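Helcombe Table Finish Log

A plain-text record of how oils and waxes hold up on indoor tabletops in ordinary use. Maintained by Josefina Aravena and Hamish Quinlan.

What is in it

The log has one row per table per check. Each row gives the table number, the finish, the room, the days since the last coat, and a wear score from 0 to 8. Zero means no visible wear. There are 40 tables, all in homes and shared offices in Arnby.

Files

tables.csv – one row per table
checks.csv – one row per check
notes.txt – free text from owners, lightly edited for spelling
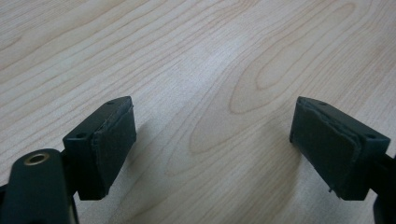

Grain on a light-colored wooden tabletop.

How scores were given

Both of us scored each table on our own and then compared. Where we were more than one point apart, we looked again together. Checks were 30 days apart, starting in January. Owners cleaned their tables as usual and wrote down any spills.

Known gaps

Tables 4 and 17 have no room listed. Water marks and heat marks share one column, so they can't be pulled apart. Outdoor tables are not covered.

Changes

August 3, 2023 – fixed swapped finish codes in checks.csv, added the missing owner notes.

Use

Free to copy and change. Please keep both names with the files. Send corrections to Hamish with the table number and the row.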